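Planning the Equipment for a Two-Arm Sorting Cell
Student project report, Aug 20, 2023
Group members: Faustino Ochoa (author), Birthe Riis, Hjalti Juhl

When our group picked the sorting cell as our summer project, I figured I'd be writing code. I ended up with the budget. Birthe wanted the programming, Hjalti had already called dibs on the parts, and I was the one who had once made a spreadsheet for a camping trip. So this report is the money and planning side of things, and Birthe's report on the control software goes with it.

The question we got from our supervisor, Guðlaug Grímsdóttir, was pretty simple: if the department wanted a second cell like the one in the lab, what should it buy, in what order, and what could it skip? She gave us the existing cell to work with, plus all the old order forms (a cardboard folder, not in any order at all).

What we started from

The arms were never up for debate. They're by far the biggest line and the department buys them through its own agreement, so I left them out of my totals completely. What I did budget was everything that goes with them: grippers, spare fingers, cables, the table, bins and trays, and the parts the robots practice on. I called this the "small stuff" list until Hjalti pointed out how long it was getting.

I asked two suppliers for quotes on the gripper package, Plidis and Carrillo. Plidis came back fast and was cheaper, but their spare fingers were sold separately and the lead time was 10 weeks. Carrillo cost more up front with a set of spare fingers included. Once I added spares to the Plidis quote the gap got really small – small enough that the lead time decided it for me. I recommend Carrillo.

The work surface was easier. We went with a plain white table again, and with plastic bins in different colors on either side of a steel tray. Colored bins cost basically the same as gray ones and they make it so much easier to talk about a task! "Put it in the pink one" beats "put it in the left one, no, your other left" every single time.
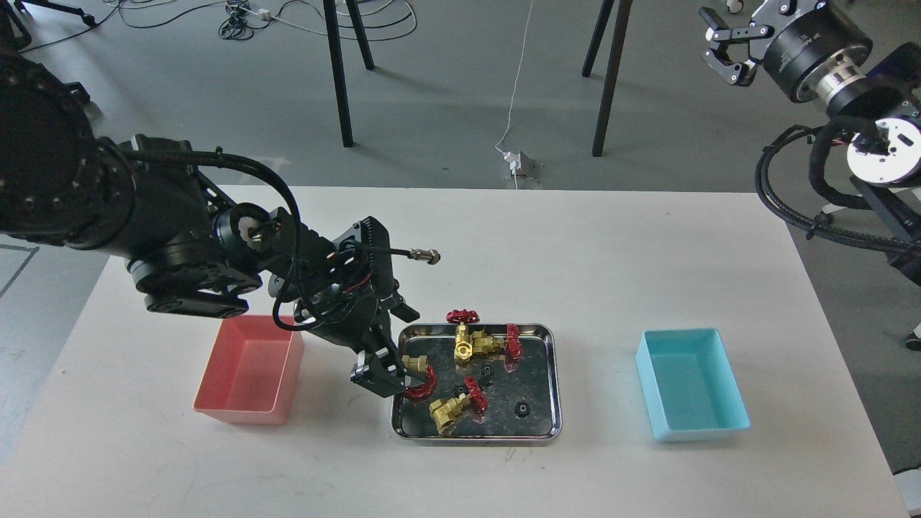
Hjalti's part of the budget was the practice pieces, and this is where I learned the most. My first draft had plastic blocks in it because they cost next to nothing. He talked me out of it. Brass valves with handwheels are heavy for their size, they have awkward shapes, and they're closer to what a real maintenance shop would want sorted. We priced a starter set of 20 valves from Oseo, and I added a bag of loose nuts and fittings, which I expect we'll lose half of.

Things I got wrong

Cables. My July draft had one line for cables and the number in it was a guess. Then Mikkel Hafþórsson, the lab engineer, sat down with me and we went through what each arm needs: power, network, gripper cable, plus ties and sleeves to keep it all together. The line grew to 19 items. I'd tell any group doing this to start with the cables and work backward.

I also forgot floor outlets. The room they're thinking of for the second cell has outlets only along one wall, so I've put in a request for an electrician's estimate. I don't have that number yet and it's marked as open in the budget.

Storage was the last one. We looked at a rolling cabinet from Stalach, which was nice but too much money for what would mostly hold spare bins. I moved it to the "later" list.

Buying order

I'd order the grippers and cables first, then get the table and electrical work settled while those are on the way. Bins, trays and valves can wait until the room is ready. They're easy to get, and we can borrow from the first cell for a while if something is late.

The full spreadsheet is in the project folder. The yellow cells are quotes I have in writing, and the white ones are prices from web shops that need another look before anyone places an order.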